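3.2 Handling and transfer of fish before anesthesia

Fish referred to the Cladville clinic arrived in a wide range of containers, and the condition of the animal on arrival depended heavily on how it had been moved. Owners were asked by telephone to bring the fish in water taken from its own tank, to stop feeding on the evening before the visit, and to carry a second sealed container of tank water for use during recovery. Compliance with the first request was good. Compliance with the last was poor, and in many cases staff had to prepare recovery water from the clinic supply, matched for temperature and pH.

Following the protocol set out by Willems and Khamphan in the earlier phase of this project, each fish was left undisturbed in its transport water under dim light before any handling took place. Breathing rate was recorded by watching the gill covers through the side of the container. A fish that lay on the bottom with clamped fins, or that gasped at the surface, was moved to aerated water at once and surgery was put off to a later session. Goldfish accounted for most of the cases. Koi, bettas and a small number of cichlids made up the rest.

Transfer from the transport container to the induction bath was done with a soft, wet mesh sling. Nets with knotted mesh were not used, as they had been linked to scale loss in the pilot work. Gloves were wetted with tank water before contact, and the fish was supported under the belly and behind the gills at all times. Time out of water during transfer was kept as short as possible, and the person holding the sling called out the moment of lifting and the moment of release so that a second person could write both down.

3.3 Anesthesia and positioning

Induction was carried out in a buffered bath made up fresh for each animal. The clinician in charge judged depth by loss of balance, loss of response to a light pinch at the base of the tail, and slowing of the gill movements. Once these signs were present, the fish was placed on a grooved foam support and water carrying a lower dose of the agent was passed over the gills through a soft tube. The water drained into a tray beneath the support and was returned by a small pump.

Seven fish failed to reach a stable depth with the standard dose. In each case the dose was raised in small steps, with a pause between steps, until the signs were present. These animals were not excluded from the analysis, but they are marked separately in the case records held by the project office at Posness.

The eyes were covered with a moist gauze square, and exposed skin away from the surgical site was kept wet by an assistant. Drapes were cut from clear plastic so that the color of the skin and the movement of the gill covers could be checked without lifting them. Where the tumor lay on the flank, the fish was placed on its opposite side. Where it lay on the underside, a deeper groove was cut in the foam and the fish was held belly up.
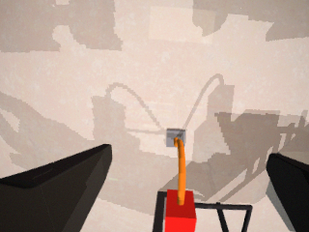 Figure 2

Growths were removed with fine instruments of the kind used in eye surgery. Bleeding was controlled by gentle pressure and, where needed, by brief use of a cautery tip. Closure was attempted whenever the edges of the wound could be brought together without strain. Fish skin stretches very little, and in 19 animals the wound was left open and covered with a waterproof paste. The choice between closure and paste was made by the operating clinician at the time of surgery and was not assigned at random. This is a weakness of the present study, and comparisons between the two groups should be read with care.

All tissue removed was placed in fixative and sent for examination under the microscope. Samples were read by Dijkstra, who was not told the outcome of the case. Where a sample was too small or too badly crushed to be graded, it was recorded as ungraded and no further attempt was made to assign a type.

3.4 Recovery and aftercare

At the end of the procedure the flow over the gills was changed to clean, well aerated water. The fish remained on the foam support until regular gill movements returned, and was then lowered into the recovery tank. Fish that drifted onto their side were held upright by hand in a gentle current. The recovery tank was kept covered on three sides, and foot traffic in the room was limited until the animal was swimming freely.

Owners collected their fish on the same afternoon in most cases. Each owner received a printed sheet covering water changes, feeding, and the signs that should lead to a return visit. The sheet was revised in January, after Motaung reported that several owners had misread the instruction on salt and had added far more than was intended. The revised sheet gives the amount in level teaspoons and shows the size of the tank to which it applies. Outcomes before and after the revision were pooled, as the number of affected cases was small.

Follow-up was by telephone, with a return visit offered at no charge. An owner who could not be reached after 2 attempts was listed as lost to follow-up. Regrowth was recorded only when it had been confirmed by a clinician at a return visit. Reports of regrowth made by telephone alone were noted in the file but were not counted.

3.5 Owner survey

A separate survey was used to learn how far owners had traveled and whether they had first been turned away by a nearer practice. Survey forms were sent to 300 households drawn from the client lists of Cladville and its partner clinic, Van Beek. The form asked for the type of fish, the length of time it had been kept, the distance traveled, and the reasons given by any practice that had declined the case. Space was left for comments in the owner's own words. These comments were sorted by theme by Delacroix, and a second reader checked the sorting.

Households that kept fish for sale or for show were not surveyed, as their reasons for seeking treatment were expected to differ from those of people who kept a single fish or a small group as pets. Results of the survey are given in Section 4.3.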